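Cleaning matt white boards and worktops

White melamine and painted board show every mark, and most of the damage I see on them comes from cleaning. A matt surface scattered with shiny patches has been scrubbed, and the shine does not come off again. Start with the mildest method and move up only when it fails.

Dust first. Grit dragged under a wet cloth leaves fine scratches that hold dirt afterwards. Use a soft brush or a dry microfibre cloth, working from the back edge to the front.

For general grime, put 3 ml of washing-up liquid in a litre of warm water. More soap leaves a film, and the film goes yellow. Wring the cloth until it no longer drips. Wipe in straight overlapping strokes, then go over the same area with plain water and dry it. Joints and cut edges should never be left wet, as the core swells and will not go back.

Pencil: a white vinyl eraser. Pink erasers leave colour behind.

Ballpoint and marker: isopropyl alcohol on a cotton pad, dabbed and lifted. Turn the pad after each dab. Test under an overhang first if the board is painted, because some paints soften. Leave it 30 seconds at most before wiping with water.

Grease: the soap solution again, but hotter, with the cloth laid flat on the mark for a few minutes. Repeat as needed.

Rubber scuffs: eraser, then alcohol. Melamine sponge is a last resort. It is an abrasive, however soft it feels.

Glue: let PVA harden and lift it with a plastic scraper held low. Contact adhesive rolls off under a thumb if you catch it the same day.
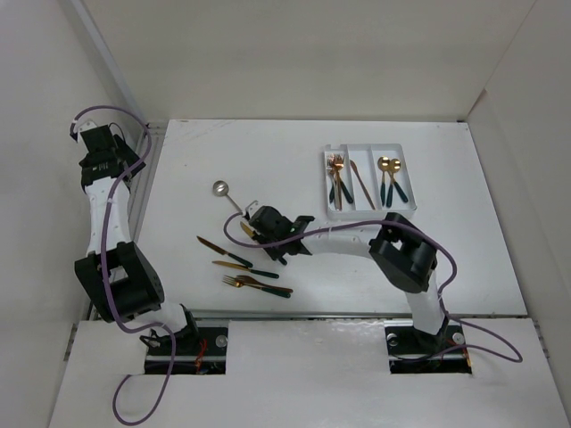 Metal edging needs its own cloth. Grey residue from bare aluminium transfers to white board very readily and looks like a stain in the surface. Wipe the metal first, change cloths, then do the board. Where the two meet, run a dry cotton bud along the line to pick up what has collected there.

Vertical panels are washed from the bottom up and rinsed from the top down. Runs of dirty water over a dry panel leave streaks.

Comments

Leanne Dobson
Does the eraser work on eggshell paint? I have a shelf with pencil all along it.

Chaminda Gazi
Worked on mine, Leanne. Light pressure, and brush the crumbs away.

Rokeya Rathnayake
Bottom up on panels was new to me. Tried it on the larder doors and there were no streaks.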